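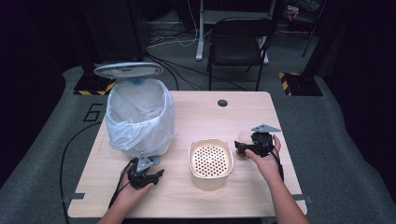 Home Posts Kitchen Money About Search

The compost crock that was going to change my life
17/06/2018 – by Mekdes Araya

My cousin in Pesport swears by her Okard crock, and so do a lot of people who got one free to write about. I paid for mine in December. Six months seems long enough to say what I think.

The promise was no smell, no flies, and half as much garbage going to the curb. The smell part is mostly true, provided you empty the thing every 2 days. Leave it for 4 and you'll know. But a bowl with a plate on top does the same job, and I already owned a bowl and a plate.

Then there are the charcoal filters. The booklet wants a new one every month. I skipped three months in a row and couldn't tell the difference, and neither could my husband, who complains about smells for sport.

As for the garbage, I weighed our bags for a few weeks and the drop was real, though nowhere near half. Most of what we throw out is packaging. Peels and coffee grounds were never the big problem – the plastic around the salad was.

Skaltham does pick up food scraps now, and I'm glad. I'd still like to know where the truck goes. I called the city and got a very nice man who said he'd find out and call me back. I'm waiting.

So the crock stays, mainly so I don't have to admit what it cost. If you're starting out, try the bowl for a month first.

Contact | Copyright Mekdes Araya | Back to top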